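Ticket: Trana dishwasher stops mid-cycle, leaves cloudy film on glass
Opened by: Bart Timmermans
Opened: 5/16/21
Status: open, waiting on Devex parts desk

1. What's going on

Hello again, me with the dishwasher! It's the Trana we bought through Fahy in Hasdale, and it has started stopping 50 minutes into the long wash. No beep, no error light, just a bit of a sigh and then silence. If I open the door and shut it firmly it carries on as if I'd imagined the whole thing. The other grumble is that all our glass has gone cloudy (tumblers, jars, the lot), and I do wonder if the two are connected.

2. What I've tried so far

Cleaned the filter, which was grim – I found a bay leaf and most of a price sticker in there. Ran it empty with a cup of white vinegar on the top rack. The film came off one tumbler and stayed on its neighbour, so make of that what you will. Topped up the salt and turned the rinse aid down from 3 to 2. I also swapped tablets for powder, mostly because my sister swears by it.

We keep quite a few of these little storage jars, and the glass part goes through the machine nearly every day. The bamboo lids get done by hand, so please don't send me the note about wooden items again!
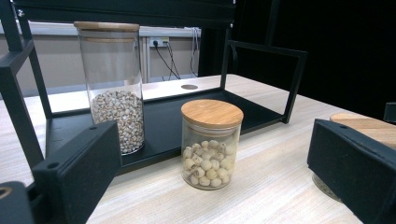 3. Results

Short wash: fine every time, start to finish. Long wash: stopped at the same point on three runs out of four, and the fourth got all the way to the end while I stood there watching it, naturally. The full programme should take 90 minutes, and with the stop it takes however long it is before I wander back into the kitchen.

4. Reply from Devex, pasted in so it's all in one place

"Please check the door catch for play and confirm the drain hose is not kinked. If both are fine we can send a replacement catch."

Hose is fine, I had the kickboard off and followed it by torch. The catch does wobble a bit if I press on it – more than I'd expect, but I've never wobbled another one to compare. Could you send the new one please? I'm home until June, so any delivery slot is good.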